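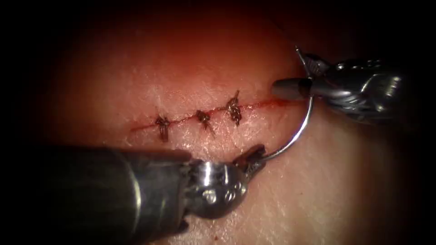 Mollmont Reference > Needlework, Surgical > Stitches > Interrupted suture

Reading time: 3 minutes
Last updated: August

Interrupted suture

The interrupted suture is a method of closing a wound with separate stitches, each tied and cut before the next is begun. It is usually the first stitch a student learns and often the first one examined, and it has outlived a good many cleverer rivals. Its chief virtue is that the stitches do not depend on one another. If a knot slips, its neighbours carry on holding, which cannot be said of a running stitch, where one bad knot can become everybody's problem.

The price is time. Every stitch needs its own knot, every knot needs its own pair of tails, and a long wound needs rather a lot of both.

Method

The needle goes in at a right angle to the surface, a short way back from the edge, and comes out at the matching spot on the opposite side. The thread is pulled through until a short end remains. The knot is then built from several throws, usually with the first doubled so that it stays put while the second is made. Alternating the direction of the throws gives a square knot. Failing to alternate gives a granny knot, a form with a long history and few admirers.

The finished knot is normally drawn to one side of the wound, where it is less likely to press on the healing edge. Beginners tend to leave it squarely on the line, and to be told about it.

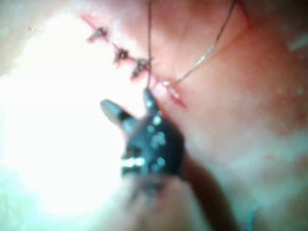
Tension is the part that books describe badly. The edges should meet and stand up very slightly, a condition known as eversion. Too little tension leaves a gap; too much puckers the skin and can starve it of blood. Most teachers fall back on the word "approximate", meaning that the edges are to be brought together and then left alone. Students hear it as permission to be vague.

Spacing

Stitches are placed at even intervals, with the gap between them commonly matched to the width of the bite. Some operators work from one end to the other. Others put the first stitch in the middle and keep halving what is left, which prevents the embarrassment of arriving at the far end with more skin on one side than the other. The resulting fold is called a dog ear, and no dog has ever been consulted. 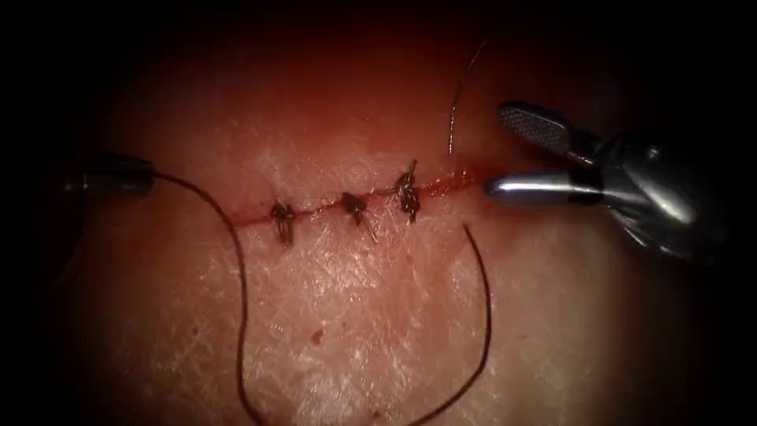 Even spacing is easier to judge than to produce. The Wulurlow course in basic closure used to have its students mark the intervals in ink, then dropped the practice when the dots came out no straighter than the stitches.

Tails

The cut ends of the thread are called tails or ears. Left too short, they let the knot work loose. Left too long, they tangle with the next stitch and irritate whoever has to remove them. Braided thread holds a knot well and is pleasant to handle, though its weave can harbour bacteria. Single-strand thread is cleaner in this respect but springy, and has a habit of untying itself while one is looking for the scissors.

Practice materials

The stitch has been rehearsed on pigs' trotters, orange peel, bananas and the upholstery of shared houses. Synthetic pads have largely replaced these, to the relief of landlords. The Tufa pad, widely used at Wulurlow, is sold in boxes of 100; the Lostau pad comes singly and is supposed to last a term. Pads with a printed or moulded skin grain give the eye something to line up against. None of them flinches, so a neat row on a pad should be taken as a promising start.

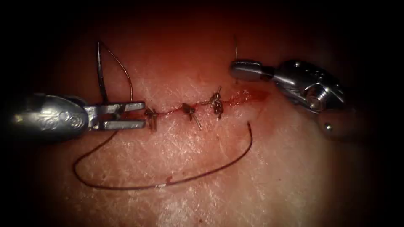

Removal

Non-absorbable stitches are taken out once the wound can manage without them: after a few days on the face, and longer over joints and on the back. The knot is lifted by a tail, the thread is cut close to the skin on one side, and the stitch is drawn out towards the wound. Cutting both sides leaves a piece buried, to be discovered later by someone else.

See also: Running suture; Mattress suture; Surgeon's knot; Granny knot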